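Balcony herbs and flowers keep cooking in the afternoon sun. What would you grow?

Asked in: Small Space Gardening
Tags: balcony, containers, heat, watering, Cemville

Hi all! We've just moved into a second-floor unit in Cemville and I finally have a balcony, and I am so excited about it that I bought far too much at the nursery on the first weekend. It faces west. Mornings are lovely and shady, then from 2 pm the sun comes in hard over the neighbouring roof and the concrete holds the heat until bedtime.

So far the coriander has bolted, the basil goes limp every arvo and picks up again by breakfast, and the parsley is sulking. I've been watering every night after work. Budget for the whole lot is $200 and I've got $40 of that left, so no fancy irrigation please.

What I'd love to know: which herbs and flowers like this kind of spot, and am I watering at the wrong time? I'm keen to have some colour out there as well as things to eat.

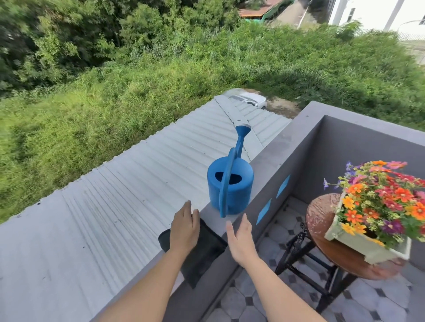 2 Answers

Answer from Hwa-young Yang (accepted)

Oh, you're going to have so much fun with this! West-facing balconies have a bad name and I think it's completely undeserved. Mine at Jaramillo Court gets the same blast and it's my favourite room of the house, if you can call it a room.

First, the watering. Swap to mornings. Your pots are going into the hottest part of the day with whatever is left from the night before, and in a small pot that can be very little. Water until it runs out the bottom, wait a couple of minutes, then go round again. Dry potting mix sheds water down the sides on the first pass and the middle stays bone dry, so that second go makes a huge difference. Stick a finger in up to the second knuckle if you're not sure.

The basil is fine, by the way. Limp in the arvo and perky at breakfast is just heat. If it's still limp in the morning, then worry.

For herbs, go Mediterranean. Rosemary, thyme, oregano and sage will love you. Keep the thyme and oregano on the dry side, they taste better for it! Coriander I'd give up on until the weather cools, then sow it straight into a deep pot, as it hates being transplanted. Mint will cope if it has its own pot on the floor in the shade of something bigger.

For colour: gazanias, portulaca, pelargoniums, and calibrachoa if you can keep the water up to it. Gazanias especially – they come in the most ridiculous oranges and pinks and they open wider the hotter it gets. Pinch off the dead heads and they just keep going.

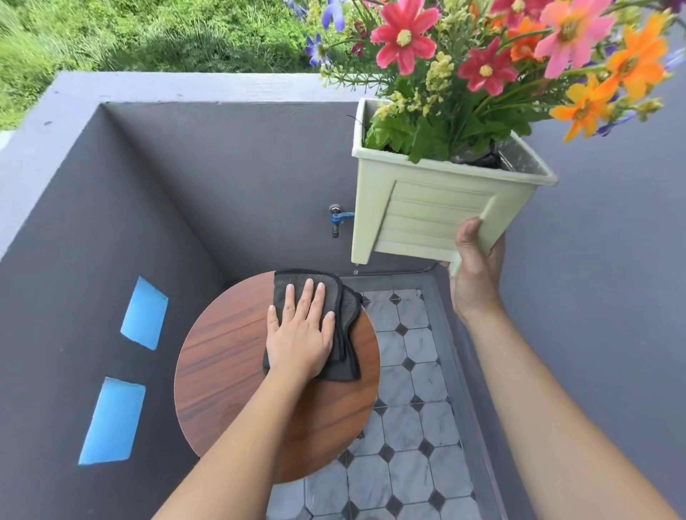 Pot size matters more than nearly anything else up there. Two big tubs beat a dozen little ones, and your $40 would be well spent on a decent bag of premium potting mix and one good tub. Don't buy the cheapest mix. I did that my first year and it turned to something like cornflakes by Christmas. Pale pots stay cooler than black ones too, and a layer of sugar cane mulch or even pea straw on top keeps the roots much happier.

Check what weight your balcony can take before you go mad with tubs. Wet potting mix is heavy, and your strata manager should be able to tell you.

Feeding: I use Porkell liquid at half strength once a fortnight on the flowers, and nothing at all on the thyme and rosemary. It does whiff a bit, so maybe not on a night when the neighbours have people over.

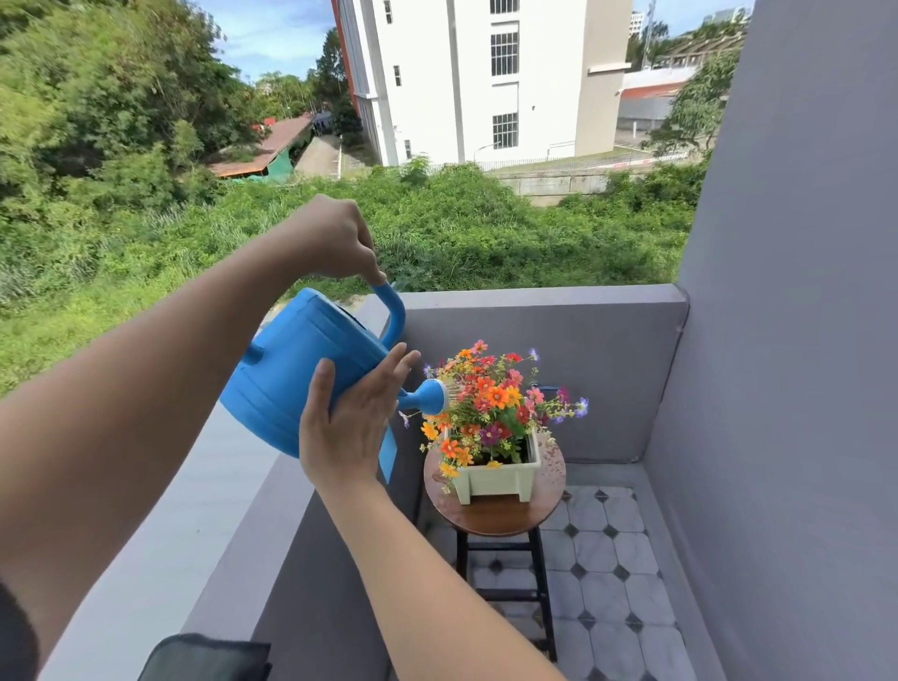

Last thing, wind. Second floor isn't very high but an afternoon westerly dries leaves out faster than the sun does. A bit of shadecloth tied on the railing side took the edge off for me, and I only put it up on the really hot days. Please come back and tell us how the coriander goes in autumn!

Answer from zundexfan

Succulents mate. Can't kill em. I've got the Zundex self watering trough from the hardware place for my chillies and it's been good, refill it Wednesday and again on the weekend and that's it. Chillies LOVE a west wall. Don't leave water sitting in saucers or you'll get mozzies.

Comment from the asker: Thank you both!! Watering in the mornings now and I've got my eye on some gazanias. Hadn't even thought of chillies, do they need a stake?

Comment from zundexfan: only the tall ones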